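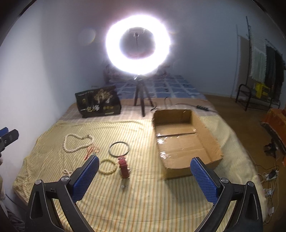

Our Tuesday visit to the Itcombe open day was meant to tell us whether the second payment to Plaleo should go ahead. I came back less sure than I went. The pitch we funded was small-item handling for repair shops and resale counters. The practice set is fair enough on that score: a bead necklace, a thin black bangle and a red watch strap laid out on a striped sheet beside an open cardboard box. Soft cloth and small, slippery goods are a hard test, and I give the team credit for choosing it.

What I question is the distance between that work and the claims in the Breltdale proposal. It promised 2000 recorded handlings by August. We were told the number has been met, but the log we were handed covers 100, and 4 of the entries have no result filled in.
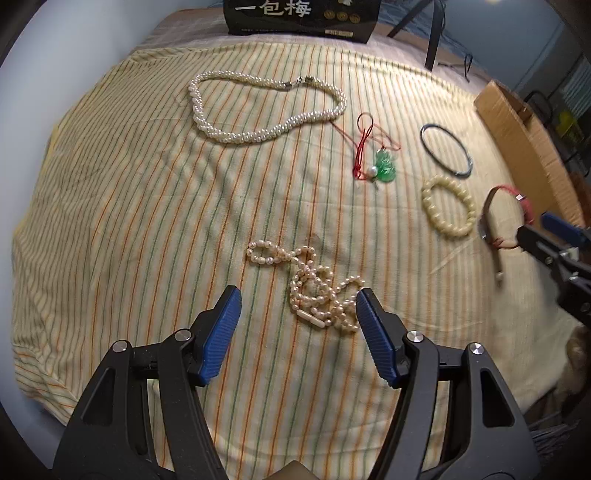
I asked for the full log and was told it is still being checked. The talk ran long and left 5 minutes for questions — most of them went to battery life.

The Nedeljković grant terms let us hold money until the records are complete. I recommend we do that. I would also ask for a count of drops and failed grasps, listed by type of item. A success rate with no failures behind it is of little use to us.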